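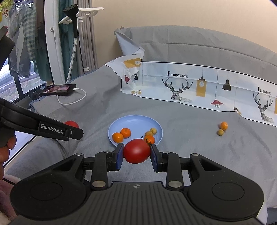
**Figure 5.** Tomato, tangerines and small yellow fruit, with a light blue plate.

### 4.2 What people said about "ripe"

I'll admit I went into the Pletirville interviews expecting to hear about price. We'd built the whole questionnaire around it, and the first page is wall-to-wall cost questions (Appendix B, if you're keen). But when we asked people to talk us through their last fruit and veg shop, colour kept coming up first, and price often didn't turn up until I asked for it.

Tomatoes got the strongest opinions by a long way. Of the 514 households that finished the diary, most had at least one entry grumbling about a tomato that looked right in the shop and tasted of nothing at home. Citrus got a much easier ride. People seemed happy to buy tangerines on looks alone, and a fair few told me they'd never thought to squeeze one – I hadn't either, and I've been at this for years! Figure 5 shows the sort of everyday mix we had in mind when we grouped the diary entries, with tomatoes coded separately from the sweet fruit, whatever a botanist would say about it.

The Luvow households were a bit different. Luvow has a Saturday-style growers' market that runs through April, and shoppers there could ask the person behind the table when something was picked. Their diaries have far more words about smell and firmness, and fewer about colour. I'd love to say the market caused that, but I can't. People who go out of their way to shop at a market probably cared about flavour to begin with, and our sampling doesn't let us pull the two apart.

We also had a go at following up on storage. Each household got a short card asking where the fruit was kept and when it was eaten. We posted 700 cards and the return rate was decent in Pletirville, patchy in Luvow and dreadful in Grastness, where the mail-out ran into the school holidays. I've left Grastness out of the storage analysis for that reason, although its diaries are still in everything above.

One more wrinkle with the coding. In 16 diaries the writer used "ripe" to mean "about to go off", so a ripe tomato was a complaint and went straight into the sauce pot. I recoded those by hand after reading the full entries, and the Urrego scale scores in the next section use the corrected version. The original codes are in the supplementary file for anyone who'd have made the call differently.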